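Progress report, tote and packing work
To: Drinda small projects fund
From: Meifang Fan, Turkthorpe workroom
06/12/2020

Sorry this is short on polish, wanted it with you before the stock order closes. Covers everything since the October report.

Where we are. 316 totes planned for the whole grant, 141 finished and packed. Behind where I said we'd be. Most of the gap is the handles (see below), the rest is two weeks lost when the room was shut for the floor. We have the room back now, full hours.

Bags. Cream canvas, green handles, same as in the application. We looked at the cheaper black cloth from Vorketton again and said no, the dye rubbed off on hands. Cream does show every mark so people are washing up before they start and we keep the tea at the other end of the room. Helps some. A few bags still get smudged in handling, those go in a seperate pile and we decide at the end whether they get brushed off or kept back for our own use.

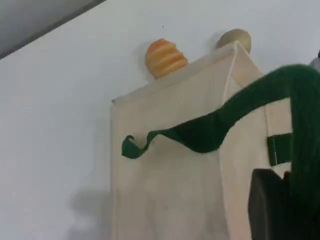 Handles. First lot of green was a flat strip, looked nice, no strength to it. Twisted as soon as anything heavy went in. Switched to thick cord in the same dark green. Costs more per bag, I've moved money over from printing to cover it, total budget unchanged. Luo cut the first batch for us and is doing the second at the same price. Delivery was late once, fine since.

The leftover strip is not going to waste, the Saturday-age kids' table will use it for trim and bookmarks. No cost to the grant.

Folding. Took longer to agree on than it should have. Everybody had their own way and the stacks kept sliding over. Settled on: bag flat, fold the body over, press the front edge down with your hand, handle laid on top in a loop. Do not tuck the handle inside, it leaves a lump and the next bag won't sit. New people get it in a few minutes if somebody does one next to them. Written instructions were useless, have stopped handing them out.
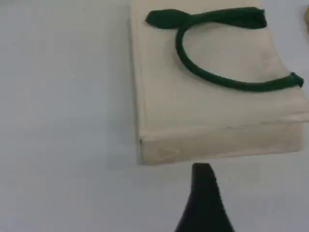

Canvas tote folded flat, green cord handle laid on top.

Tables. Asked for in the last report, approved, thank you. We bought 3, white tops, wipe clean. Big difference. Before this we were folding on the old bench and picking fluff and splinters off the cloth. Threads show up on white so the sweeping up gets done too.

People. 7 on the regular list, up to date on training. Two more want to start after the new year. Could use one person who is happy on the heavy machine, right now only I do the handle seams and when I'm out they just pile up. This is the real bottleneck, more than cloth or money.

Money. Spent to plan on canvas. Over on cord, under on printing, evens out. Nothing spent on travel yet. Full sheet with reciepts goes to you with the year end return, let me know if you need it sooner.

Not done yet:
Care label wording. Have a draft, needs someone to check the washing temperature.
Second pickup point. Talked to the library, waiting on a yes.
Photos for your newsletter. Will send a batch when the next stack is ready.

Next. Finish the handle seams on what's already cut, then start the second batch of cord. Train one other person on the machine, that's first. If the cord turns up on time I expect to be caught up by the spring report. If it slips again I'll write and say so, not wait for the report.

One question for you. Can the leftover printing money, whatever is left of it, go on thread and needles? We're going through both faster than I budgeted. Small amounts but I'd like it in writing before I order.

Meifang Fan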